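カテゴリ:暮らしの相談 > 片付け・掃除 > 缶・袋・びん
コメント 8件 シェア 23

飲み終わった缶とお菓子の袋、いつ片付けますか

投稿者:ksawery_g
2020-01-02

あけましておめでとうございます。Ksawery Głowackiと申します。日本に住んで六年目です。日本語に間違いがありましたら、すみません。

相談は小さいことです。年末に、共同で使う休憩室に新しいテーブルが来ました。濃い灰色で、細かい点々の模様があります。私はこのテーブルがとても好きです。でも、みんなが缶と袋を置いたままにします。私は見つけたらすぐ片付けたいです。同じ部屋を使うHamanoさんは「夜に一回まとめて片付ければ十分」と言います。どちらが普通でしょうか。

もう一つ、濃い色の天板は光が当たると白く光って、拭いた跡が見えるときがあります。良い拭き方を教えてください。

返信1 投稿者:irnanby

夜に一回でいいと思います。缶が二本立っているくらいなら、私は気になりません。袋だけは先に捨てます。中に残った粉がこぼれますから。

返信2 投稿者:worku1323

私は反対の意見です。甘い飲み物の缶は、底に輪の形の跡を残します。濃い色のテーブルだと、乾いたあとに白っぽく見えて、次の日に二回拭くことになります。飲んだ人がその場で水ですすいで、逆さまに置く。これが一番早いです。

返信3 投稿者:ksawery_g

お返事ありがとうございます。テーブルの様子を貼ります。緑の缶と赤い缶が奥のほうにあって、手前の右にお菓子の袋があります。
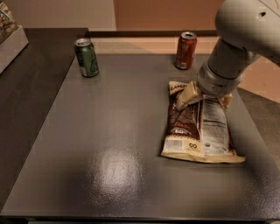 返信4 投稿者:flustov

きれいなテーブルですね。真ん中あたりの光り方を見ると、表面はなめらかなようです。うちの台所の天板も似た色で、固く絞った布で一方向に拭いて、そのあと乾いた布で同じ方向にもう一度拭きます。丸く拭くと跡が残りやすいです。布は100円の店のもので足ります。

袋に見える「LATCH」は商品の名前の一部でしょうか。折れていて続きが読めません。チョコレート色なので、おいしそうだと思いました。

返信5 投稿者:irnanby

>worku1323さん
すすぐのは賛成です。でも共同の部屋では、全員に「その場で」をお願いするのは難しいと思います。前に働いていた所で張り紙をしたら、かえって雰囲気が悪くなりました。夜に当番が一人で片付けるほうが、静かに続きます。

返信6 投稿者:worku1323

当番がいると、ほかの人は何もしなくなりませんか。うちの寮はそうでした。当番の人だけが怒っていて、二月には当番をやめました。今はテーブルの横に缶用のかごと、小さいごみ箱を置いています。かごは300円でした。歩かなくていいので、みんな自分で入れます。

それから、袋はくしゃくしゃのまま捨てるとごみ箱がすぐいっぱいになります。平らにのばして、細長く三つに折って、一回結んでください。結ぶと中の粉も出ません。硬い袋は結べないことがあるので、そのときは折って、ほかの袋の中に入れます。

返信7 投稿者:flustov

袋を結ぶ話ですが、私の市では結ばないでくださいと言われました。プラスチックの分別で、中が汚れていないか見るためだそうです。住んでいる場所の決まりを先に見たほうがいいです。缶も、つぶす所とつぶさない所があります。

返信8 投稿者:ksawery_g

みなさん、詳しくありがとうございます。市の分別の紙を読みました。私の所では、缶は軽くすすいで、つぶさないで出す、と書いてありました。袋を結ぶことについては書いてありませんでしたので、明日電話で聞きます。

Hamanoさんにもこのページを見せました。かごを置くのは賛成だそうです。「でも夜にまとめてするのは変えない」とも言いました。私はまだ、すぐ片付けたい気持ちです。缶はその場、袋は夜、という分け方を一週間試すことにしました。

拭き方は、一方向のほうをやってみます。それと、もし知っている方がいましたら教えてください。缶用のかごは、底に穴があるものと無いもの、どちらが良いですか。すすいだ水が少し落ちるので、下に何か敷くかどうかも迷っています。

タグ:テーブル 空き缶 お菓子の袋 分別 共同スペース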